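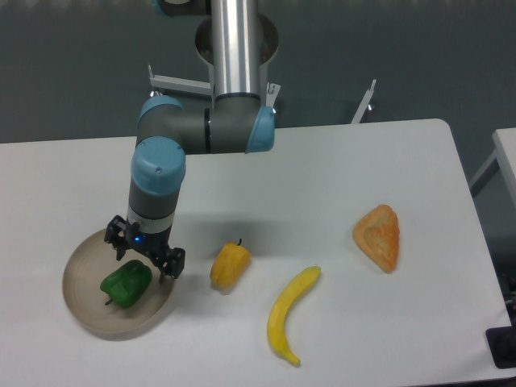 How do I get a limescale ring off the inside of a toilet bowl without scratching it?

Drain the water level down as far as you can, cover the ring with citric acid or white vinegar and leave it overnight, then brush it off with an ordinary nylon brush. Don't use a wire brush or a scouring pad on the glaze.

Posted by Narayanan Kaimal, 2 March 2026

To give a bit more detail, we moved into a rented house in Trurnau in July and the ring was there when we arrived. It sits right at the water line and is a sort of brownish grey. The water here is very hard and the kettle furs up within a fortnight. I have tried bleach twice, left in for the whole night, and all it did was turn the ring a paler colour for a day or so. I have also tried one of the blue blocks that hangs under the rim. The landlord's agent is Rowlands and they count this as cleaning, so it is down to me. The toilet is a plain white ceramic one, close coupled, with a plastic seat. I would like to keep the surface in good order as we have a deposit on the place.

Dagmar Tichý

Bleach does nothing to limescale. It takes the colour out of whatever is stuck to it and the scale stays where it was, so that fits with what you saw. You need an acid, and you must not put the acid in while there is any bleach left in the bowl. The two together give off chlorine gas. Flush several times first, take the blue block out as well, and have the window open.

Turn off the water to the cistern. There is usually a small valve on the pipe with a screwdriver slot, and a quarter turn closes it. Flush once to empty the cistern, then push the remaining water round the bend with the toilet brush, using short firm strokes. You won't get all of it out, but the level should drop below the ring.

I use 500 grams of citric acid powder for a bad one. Tip it in, add a jug or two of warm water from the tap (not boiling, as the ceramic can crack) and stir with the brush until it has dissolved. The liquid needs to come up over the ring. If it won't reach, soak some toilet paper in the solution and press it along the line, wearing gloves. Leave it for 8 hours. Brush, turn the water back on, flush. Fish the paper out first if there is a lot of it.

An old ring may need a second go. After that a couple of spoonfuls left in overnight once a month keeps it down. I buy the Gretari powder in the big tub, but any citric acid is the same stuff.

madalum_31

pumice stone. the wet kind you get for toilets. took mine off in ten minutes and I've had no scratches that I can see

Dagmar Tichý

Pumice can be all right on older glaze if both the stone and the bowl are kept wet, but some modern bowls have a coating and it will dull that. With a deposit involved I would try the acid twice before going near it with a stone – and test it somewhere low down, out of sight, if you do.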